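Notes for the Zinden desk booking export. Hurried, will tidy up in October.

## What's in it

Bookings from shared offices in Trarnness and Arango. One row per desk per day. No member names, no emails.

- `site` - short code
- `plan` - day pass, part time, full
- `hours` - capped at 9
- `team_size` - self reported, blank for solo

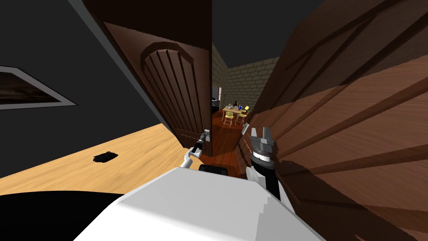 Meeting rooms live in a seperate table, join on `site`. Phone booths aren't tracked at all. Arango switched to the Hatosora booking system partway thru so plan names change, use `plan_map.csv`.

## Known problems

- no-shows counted as booked
- almost 100 rows with no plan, left in
- 4 sites closed, still listed
- opening time is 8 am everywhere in the file, wrong for Trarnness

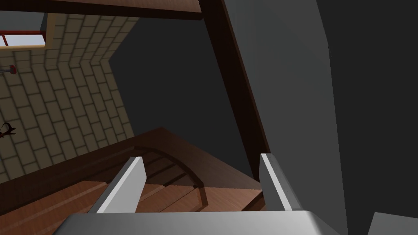
*Render: open gripper over brown wood, tiled wall to the left.*

## Use

Fine for occupancy trends. Don't use it for pricing, rates are old. Fixes: open an issue, put the site code in the title.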